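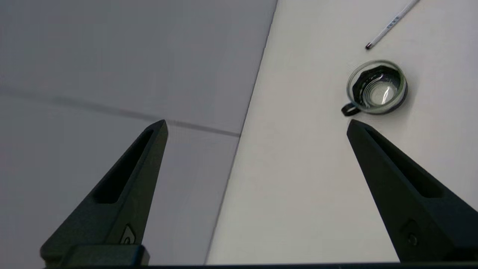
小玻璃杯和张开的黑色夹爪

Oltby 气候观测站入冬安全检查表（附检查人意见）

检查日期：2019年12月5日
检查人：Lilian Mbwambo
陪同：Gus Whitfield（上午，室外部分）、Noemi Mbeki（下午，样品间和值班屋）
抄送：Satish Mudaliar、Mavis Lindqvist
上一次全面检查：今年四月

填表说明

各位好，又到了填这张长表的时候。格式和四月那次一样，每一项后面写结果，结果只用四种：合格、已当场处理、待处理、不适用。结果下面是我的意见，有话则长，没话也尽量写一两句，免得明年春天来接手的人对着一个光秃秃的"合格"发愁。四月那份表我自己就留了好几处光秃秃的"合格"，这次翻出来看，完全想不起当时看见了什么，所以这回啰嗦一点，请大家多包涵。

上次Satish建议把室外和室内分开走，这次照办了，确实顺当得多，不用来回换鞋。塔上的部分仍然按老规矩，两人到场才上，一人上塔一人在下面看着，上午有Gus在，所以塔也一并查完了。

待处理的项目在表的末尾另列了一遍，写了由谁跟进。忙的话可以直接翻到那里，不过还是很希望大家有空时把前面也看看，尤其是第三部分电源那里，今年改动比较多。

第一部分 道路与场地

1.1 从公路到站区的便道，路面无明显塌陷，两侧排水沟通畅
结果：已当场处理
意见：便道本身情况不错，比我预想的好。靠近第二个弯的地方，排水沟里积了一大团落叶和细枝，水从沟沿漫到路上来，若是夜里一冻，早上开车上来的人会吓一跳。我和Gus用铁锹清了，清完水马上就往下走，看着很舒服。那个弯每年秋天都堵，我想以后十一月例行上山时，顺手看一眼就好，不必专门排工。

1.2 站区大门、门锁、围栏完好
结果：合格
意见：门锁换过以后好开多了，戴着手套也能拧动。围栏北侧有一段铁丝略松，手推有晃动，但立柱很稳，鹿是进不来的。先记着，春天再紧。

1.3 步道防滑条牢固，无翘起
结果：待处理
意见：从值班屋到观测塔的木步道，靠塔那头有一条防滑条的一端翘起来了，螺钉还在，木头里面已经吃不住劲。我踩上去试了几次，脚尖很容易勾到。临时用反光胶带缠住并做了标记，走的时候请靠左边。需要换一块板，旧孔里再拧新螺钉恐怕撑不过这个冬天。

1.4 扶手绳、雪标杆到位
结果：合格
意见：雪标杆已经全部插好，这是Gus上周一个人做的，特别感谢。扶手绳在中段换了新的，颜色比旧的鲜艳，雾天里容易看见。绳结我逐个拉过。

1.5 急救箱与灭火器的指示牌清晰可读
结果：合格
意见：塔下那块牌子朝南，晒得有点褪色，字还看得清。Noemi说她那里有新印的，下次带上来。

第二部分 观测塔与室外仪器

2.1 塔体拉线张力正常，地锚无松动、无锈蚀
结果：合格
意见：东侧地锚周围的土去年沉过，填过一次，今天看土面平整，没有再沉。拉线的张力按记录卡上的方法测了，读数都在卡片规定的范围里，记录卡已经填好放回塔脚的盒子。卡片快写满了，我放了一张新的在后面。

2.2 爬梯、防坠导轨、安全带挂点
结果：合格
意见：导轨滑动顺畅，滑块在接缝处没有卡顿。安全带是站里的公用带，缝线、扣件、标签都看过，标签上的有效期没有过。再提醒一次，上塔前请自己再看一遍，哪怕我今天刚看过。四月那次我们正是在出发前那一遍里看出腿带有一处磨毛的。

2.3 塔顶平台格栅固定，无遗留工具
结果：已当场处理
意见：格栅固定良好。护栏内侧找到一把小扳手，已经带下来放回工具柜。我不追究是谁的（很可能就是我自己的，四月那次下塔时我数落了Gus半天，结果心里一直不踏实），但塔顶的东西请务必拴绳。

2.4 风速风向传感器转动灵活，支架水平
结果：合格
意见：风杯用手轻拨，转得很顺，听不出轴承有杂音。风向标的指北标记和塔顶的刻线对得上。入冬以后如果发现风速长时间为零而树在动，十有八九是结冰，请先看摄像画面再决定是否上山，不要为了一个零急急忙忙往上赶，路上比塔上危险。

2.5 温湿度百叶箱清洁，通风风扇工作正常
结果：已当场处理
意见：箱里有一个旧蜘蛛网，还挺大，清掉了。风扇运转有风声，没有异常震动。百叶的白漆有几处起皮，对读数有没有影响我不敢下结论，但看着总不大放心，建议春天重刷。漆要用原来的那一种，不要随手拿值班屋里剩的那罐。

2.6 辐射表玻璃罩清洁，干燥剂颜色正常
结果：已当场处理
意见：玻璃罩上有一层薄灰和几点鸟粪，用清水和软布擦净了，擦拭时间写进了日志，做数据的同事请把那一小段标记掉。干燥剂已经变色，换了新的。备用干燥剂的罐子盖得不严，罐口一圈也有点变色，我把它挪到样品间的密封箱里去了，找不到的时候不要着急。

2.7 雨雪量计漏斗无堵塞，加热正常
结果：合格
意见：漏斗里有几根松针，拿掉了，谈不上堵。加热打开以后，用手背能感觉到外壁温起来。加热的开关入冬后请保持在自动位置，去年有一回被拨到关，谁也没注意到，等发现时漏斗上顶着一个圆圆的雪帽子，那一周的降水记录到现在还是一段空白，Mavis做年报时为这事叹了好几口气。

2.8 气溶胶进气口防雨罩、防虫网、加热管
结果：待处理
意见：防雨罩和加热管都好。防虫网靠背风那一侧有一处破口，小虫能进去。破口不大，冬天虫少，暂时不影响运行，可是春天以前一定要换。备件柜里没有这个尺寸的网，需要订。顺便说一句，进气管外面包的保温层在弯头处裂开了一小段，我用保温胶带补了，补得不太好看，能用。

2.9 室外线缆与穿线管
结果：合格
意见：去年被老鼠咬过的那段，换成金属软管以后再没有新的咬痕。穿线管的封口泥有点干，摸上去还粘得住。

第三部分 电源与接地

3.1 总配电箱锁闭，箱内无积水、无异味、无过热痕迹
结果：合格
意见：箱里干燥，接线端子颜色正常。箱门内侧的线路图是改造前的旧图，今年夏天加了那路备用回路，图上还没有。我用铅笔添了一笔，请Satish抽空出一张正式的。急着断电的时候，人是没有耐心去辨认我的铅笔字的。

3.2 漏电保护器试验按钮动作正常
结果：合格
意见：逐路按了试验按钮，都跳得干脆。试验之前已经通知数据组，样品间那一路断电的时间记在日志里。复位以后所有仪器都自己起来了，只有走廊那盏灯要再按一下开关，老毛病。

3.3 蓄电池组外观、端子、通风
结果：待处理
意见：电池外壳没有鼓包，没有渗液，端子上有一点白色的粉末，已经戴着手套和护目镜清理干净，重新涂了保护脂。电池柜的通风口被一只纸箱挡住了大半，纸箱里是旧年的记录纸，我挪到了值班屋的架子上。请大家不要在电池柜前堆东西，暂时放一下也不行，上山的人各放一下，一个冬天就堆满了。

待处理的是温度探头。柜内探头的读数和我带去的手持表对不上，差得让人不能放心。要么是探头老化，要么是接触不好，我拔插了一遍，没有改善。需要换一个新的再对一次。

3.4 柴油发电机，油位、机油、启动试验
结果：合格
意见：启动很痛快，一次就着。按规定带负载跑了12分钟，声音平稳，排烟颜色正常。机油在刻度中间。燃油桶里现在是175升，Gus说够撑到年后那次补给，我也同意，但如果一月份来一场大的雪灾天气，还请早些打电话商量，不要等到见底。发电机房的门请从里面用钩子挂住再作业，今天风一吹门就自己合上了，房里又正在跑机器，这个我得认真说一句：门关着的时候绝对不要运行发电机，哪怕只是试一下。

3.5 发电机房一氧化碳报警器
结果：已当场处理
意见：按测试键，响声正常，就是电池电量的小灯已经变成黄色，换了新电池，换完变绿。旧电池带下山了。

3.6 太阳能板与支架
结果：合格
意见：板面干净，支架螺栓无松动。冬季倾角已经调好。Gus今年把最下面那排也抬高了一些，积雪滑下来有地方去，想得很周到。

3.7 接地电阻与防雷器件
结果：合格
意见：接地测过了，数值写在专用记录本上，和四月相比没有变差。防雷模块的指示窗都是绿的。

第四部分 样品间与仪器间

4.1 室内通道畅通，仪器架固定在墙上
结果：合格
意见：通道比四月宽敞多了，这要谢谢Noemi。她把常年靠在墙角的那几根旧进气管清理掉了，我进门时还以为走错了屋子。仪器架上下的固定角铁都在。

4.2 Halix数据采集器，外壳、风扇、接头、时钟
结果：合格
意见：接头逐个轻拉，没有松的。时钟和标准时间核对过，偏差在允许范围里。存储剩余空间还很多。有一件小事：Halix的防尘滤棉该洗了，已经取下用清水洗过、晾干再装回去。晾的时候千万别图快放在暖风机上，去年那块就是这样变形的。

4.3 Tumari采样泵，噪声、温升、管路、排气
结果：待处理
意见：主泵声音和平常一样，外壳温度正常。备用泵启动后有一种断断续续的咔嗒声，跑热以后减轻，但没有完全消失。我录了一段声音发给Satish，他听了说像是膜片的问题，也可能是阀片，要拆开才知道。备用泵目前可以用来应急，不建议长时间运行。两台泵的排气管都通到室外，室外出口加了防风弯头，没有堵。

主泵累计运行已经过了3,000小时的保养点，保养在秋天做过，保养单贴在泵的侧面。贴的位置很好，一低头就能看见，希望以后都贴在那里。

4.4 滤膜更换台面清洁，静电消除器正常
结果：合格
意见：台面擦得很干净。静电消除器的指示灯亮。换膜用的镊子请用完放回有盖的盒子里，不要插在笔筒里，Noemi在盒子上写了一张小纸条，字写得很客气，请大家也客气地照做。

4.5 玻璃器皿无裂纹，摆放稳妥
结果：已当场处理
意见：有一只量筒口沿有缺口，摸着扎手，用厚纸包好，写明"碎玻璃"，放进专用桶。其余器皿都好。架子前沿的挡条有一颗螺钉松了，拧紧了。

4.6 化学品存放、标签、台账
结果：待处理
意见：异丙醇和清洗液都在防火柜里，柜门能自己合上。台账和实物核对，有一瓶清洗液台账上没有，瓶身标签只写了名字，没有写开瓶日期，也没有写是谁配的。我问了一圈，目前还没有人认领。大家都别不好意思，来跟我说一声就行，写上日期就能继续用。如果到月底还没有人说，就按废液处理。

安全数据表的文件夹放在防火柜右侧，里面的几页顺序乱了，Noemi下午花了好些工夫重新排好，还做了一张目录夹在最前面。

4.7 洗眼器与应急冲淋
结果：合格
意见：洗眼器放水到清澈为止，水流两边一样高。防尘盖弹得开。水管的伴热带已经开启，冬天请不要关。

4.8 气瓶固定、阀门、减压器、泄漏检查
结果：合格
意见：气瓶的链条上下两道都挂好了。接口用检漏液刷过，没有气泡。空瓶和满瓶分开放，空瓶挂了牌。零气瓶的压力偏低一些，离需要换还早，下次补给时一起带一瓶上来比较从容。搬瓶子请用小推车，我知道那段台阶推车不好走，两个人一起抬着推车过去就是了。

4.9 激光仪器警示标识与联锁
结果：合格
意见：打开侧盖，仪器立刻停光，联锁有效。警示标识贴在盖子正面。盖子的一颗手拧螺丝不太好拧，要先往里推一下再转，别用钳子。

第五部分 消防与逃生

5.1 灭火器在位、压力正常、铅封完好
结果：合格
意见：各处的灭火器压力指针都在绿区，检查卡已签。发电机房那具挂得有点高，Mavis上次来就提过，个子不高的人取下来要踮脚。挂钩往下移一截并不难，我列进小修里了。

5.2 烟雾报警器
结果：合格
意见：逐个测试，声音都很响，响到Gus在外面跑进来看出了什么事。以后测试前要先跟室外的人喊一声，是我疏忽，向Gus道歉。

5.3 逃生门从内侧无需钥匙即可开启，门外无积雪杂物
结果：合格
意见：门开得顺。门外台阶两侧各放了一桶融雪剂和一把雪铲。下雪以后第一件事请先清这扇门，再清正门。道理大家都懂，可是人的习惯总是先清自己要走的那一扇，我自己也一样，所以专门写在这里。

5.4 应急照明
结果：已当场处理
意见：断电测试，走廊和样品间的应急灯都亮，值班屋那盏亮了一会儿就暗下去了。换上备用的灯，再试，亮度稳定。备用灯用掉以后备件柜里就空了，请补。

5.5 山火季用的防火隔离带（入冬检查从略）
结果：不适用
意见：四月的检查里再看。今年夏天特别干，隔离带边上的灌木长得不算高，可是枯枝多，希望明年春天早一点动手割。

第六部分 值班屋与通信

6.1 取暖炉、烟道、炉前防火垫
结果：合格
意见：烟道秋天清过，清烟道的单据夹在门后。炉门的密封绳完好。防火垫上有烫痕，旧的。柴火请不要贴着炉子码，烤一烤固然好烧，可是离得太近实在让人心里发毛。

6.2 值班屋一氧化碳报警器
结果：合格
意见：测试正常，位置在床头一侧的墙上，高度合适。

6.3 食品与饮用水储备
结果：已当场处理
意见：罐头和干粮按日期理过一遍，过期的带下山了，快到期的放在前排，请先吃前排的。饮用水够。有一包茶叶是今年的新茶，Mavis托我带上来给冬天值班的人喝，她说山上冷，喝点热的心情会好些，在此转达她的心意。

6.4 被褥、睡袋、备用衣物干燥
结果：合格
意见：都晒过，闻着很好。储物箱里放了除湿盒，看到里面满水请倒掉再放回去。

6.5 卫星电话与手台
结果：合格
意见：卫星电话在门外试拨，打通了Satish，声音清楚。手台两两对讲正常，在塔顶和Hutchins小屋之间也通，只是过了山脊以后有沙沙声，能听懂。手台充电座上有一个槽位接触不好，要把手台往左靠一点灯才亮，放上去请看一眼灯。

6.6 紧急联系表与撤离路线图
结果：已当场处理
意见：联系表上还是旧的值班电话，换成了新的。路线图没有变，仍然是沿便道下撤，便道不通时走Hutchins方向。走Hutchins那条路，从站区到小屋要走1,000米，路上有一段是没有树的坡，能见度差的时候请跟着雪标杆走，不要抄近路。我知道夏天抄近路很快，冬天那里看不出沟在哪里。

6.7 急救箱
结果：已当场处理
意见：绷带、消毒用品、保温毯都齐。止痛药过期，换新。三角巾拆开过又塞回去，大概是谁练习包扎用的，练习是好事，用过以后叠好就更好了。我补了一条新的，旧的留在值班屋的抽屉里专供练习。

第七部分 人员与制度

7.1 冬季值班人员完成安全培训
结果：待处理
意见：多数人都完成了，新来的两位同事还差冰雪路面行车那一课。课已经排好，在他们第一次单独上山之前一定上完。上课之前如果非上来不可，请坐有经验的人开的车。

7.2 单独作业登记制度执行
结果：合格
意见：翻看了秋天的登记本，出站和回站都有人写，字迹也都认得出。有一次回站没有写，问过了，是写在了隔壁那一页。

7.3 恶劣天气停工标准张贴
结果：合格
意见：贴在值班屋门内侧。标准和去年一样，没有放宽。我想借这个地方多说几句。观测记录断一天，当然可惜，尤其是我们这种站，几十年一条线拉下来，看长期变化靠的就是连续，谁都不愿意线上有缺口是从自己当班那天开始的。这种心情我完全理解，我年轻时也为了换一张滤膜在大风里上过塔，现在想起来手心还出汗。缺一张滤膜，Mavis有办法在报告里交代清楚；人要是摔了，她写不出来。风大就在屋里待着，喝茶，把日志写得漂亮一点。

7.4 事故与未遂事件记录
结果：合格
意见：四月以来没有受伤事故。未遂事件有登记，多数是滑了一下、绊了一下、车轮在弯道打滑。每一条都写了地点，特别有用，今天查步道和便道时就是照着这些地点一处一处看的，请大家继续写，小事也写。

待处理项目及跟进人

1.3 步道防滑条及木板更换：Gus Whitfield，下一个晴天上山时做。板子已经在仓库里，尺寸合适，提前把孔钻好再带上来。

2.8 进气口防虫网：Satish Mudaliar，订货，明年四月以前换好。

3.3 电池柜温度探头：Satish Mudaliar，下次上山带新探头，换好以后和手持表再对一次，把两边的读数都写下来。

4.3 Tumari备用泵：Satish Mudaliar，拆检。拆之前请确认主泵状态良好，不要两台同时停。

4.6 无主清洗液：Noemi Mbeki，月底前认领，过期按废液处理。

7.1 冰雪路面行车培训：我来盯。

小修与备件（不影响安全结论，有空就做）

配电箱正式线路图一张。
塔下指示牌换新。
发电机房灭火器挂钩下移。
应急灯备件补货。
百叶箱春天重刷。
围栏北侧铁丝春天收紧。
下次补给带一瓶零气。
手台充电座清洁触点，若仍不好就换。

同事意见（传阅后收集，按收到的先后）

Gus Whitfield：
步道那块板我这几天就能换，不用等太久。排水沟的事同意，十一月顺手看。另外围栏北侧那段，我觉得不必等到春天，带把紧线钳十来下就收紧了，换板那天一起做掉吧。扳手看过了，柄上缠的蓝胶布是我的，不是Lilian的。四月白挨了一顿数落，现在看也不算太白。

Lilian回复：谢谢Gus，那就一起做，辛苦了。扳手的事我很宽慰。

Noemi Mbeki：
那瓶清洗液我又问了两个人，都说没有印象。看瓶盖的样式，像是夏天观测活动时外单位同事留下的，我给他们写了邮件，等回信。还有一件，镊子盒旁边我多放了一包无尘纸，请大家擦完台面直接丢进带盖的桶，别留在台上，风机一开会飞到滤膜那边去。

Satish Mudaliar：
线路图正在画，画好先发给大家看，有疑问的地方请直接在图上圈。温度探头我手里有一个，型号一样，下次就带。备用泵的录音我又反复听了，现在更倾向于膜片，膜片和阀片我都带上，免得白跑。拆检要占用样品间的台面半天，日子定下来会提前告诉Noemi，好让她把换膜的时间错开。

还想问一句，3.4里燃油的余量，有没有把发电机油箱里的算进去？如果没有，补给计划可以再宽裕一点。

Lilian回复：没有算进去，写的只是桶里的。油箱是满的。下次表上我把两处分开写，问得好。

Mavis Lindqvist：
仔细读完了，也读到了茶叶。年报里辐射数据擦罩子的那一段，我已经按日志标记好。降水的加热开关，能不能在旁边贴一张显眼的纸？我愿意自己画一张，画个戴雪帽子的漏斗，大家看了就记得了。7.3我一个字都不改，请原样贴在值班屋的门上。

Lilian回复：请一定画。尺寸不要太大，开关盒子旁边只有巴掌大的地方，还要防水，最好过一层塑封。

签字

检查人：Lilian Mbwambo
室外部分陪同：Gus Whitfield
室内部分陪同：Noemi Mbeki
仪器与电源复核：Satish Mudaliar
数据组阅：Mavis Lindqvist

原件放在值班屋蓝色文件夹里，四月那份的后面。复印件在山下办公室，借走请在封面写个名字。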